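We picked up our foster dog in July from a carer out at Herkstead who already had five in the yard. He'd been found tied to a gate near the old grain shed, no chip and no collar, and the rescue had him listed as number 784. We call him Calimlim, after the street.

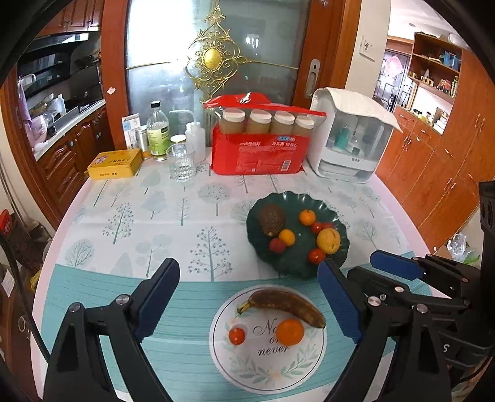
Calimlim weighed 19 kilos when he came and he eats anything he can reach. Bent Sveinbjörnsson from the rescue told us to keep grapes and onions well away from him. Fruit now stays on a plate on the table, and a banana as brown as that one is the thing he wants most. He gets a slice in his dinner.

The vet bill so far is $1057, mostly teeth. The rescue paid half. He still won't walk past a ute with its engine running, so we go the long way to the park. Nandini Namboodiri is coming on Saturday with her old kelpie to see how he goes with another dog.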